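Flush toilet

A flush toilet is a toilet that removes human waste with water and sends it through a drain pipe. It is common in houses, offices and public buildings.

Parts

Most home models have a bowl, a seat and a tank. The tank keeps the water for the next flush. Inside it there is a fill valve, which lets new water enter, and a flapper, which closes the way to the bowl. When the flapper becomes old, it does not close well and water is lost slowly.

Use in Stiltstead

In the town of Stiltstead, the first public flush toilets were opened in March, in the Wistside quarter. By June 24, 2019, the town had 556 of them. Many have two buttons, one for a small flush and one for a full flush. The small flush uses roughly 3 liters. 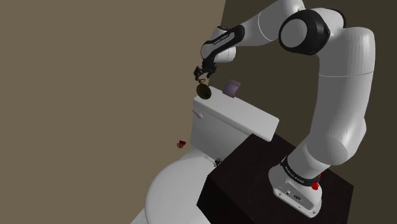

Toilet tank and robotic arm, computer rendering

Cleaning

The bowl is cleaned with a brush. The tank needs cleaning less often, but minerals from hard water can collect on the valve.

See also: Septic tank, Plumbing trap, Bidet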